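From: Katalin Barta
To: Rolcombe Learning Materials list
Date: 2018-12-02
Subject: Re: Shape blocks, boards and storage

Dear members,

Thank you to Ms. Chung for her question, which is quoted below.

> I-hsuan Chung wrote:
> Our center has received the plastic shape blocks but no
> trays. May the striped maple boards be used in their place,
> and should the stars be kept apart from the other shapes?

The boards may be used. Please wipe them with a barely damp cloth and store them flat. Boards held under inventory number 427 are due for oiling in March and should be returned to the Flitholm storeroom before then.

Shapes are to be stored together in one bin, stars included. Sorting by color or by shape is left to the group leader. Any block with a cracked edge should be withdrawn and reported to Guangming Fang, who has 56 replacement pieces on hand.

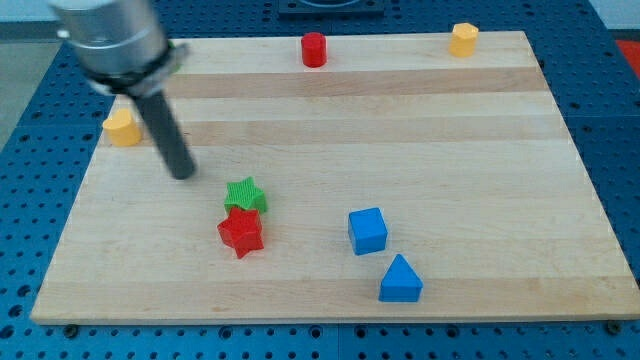
Plastic shape blocks on a maple board, with the green star just behind the red one.

Requests for additional boards must reach this office in writing, with a limit of four per center.

Sincerely,
Katalin Barta
Materials Office, Rolcombe

Contact the list owner | © 2018 Rolcombe | Back to top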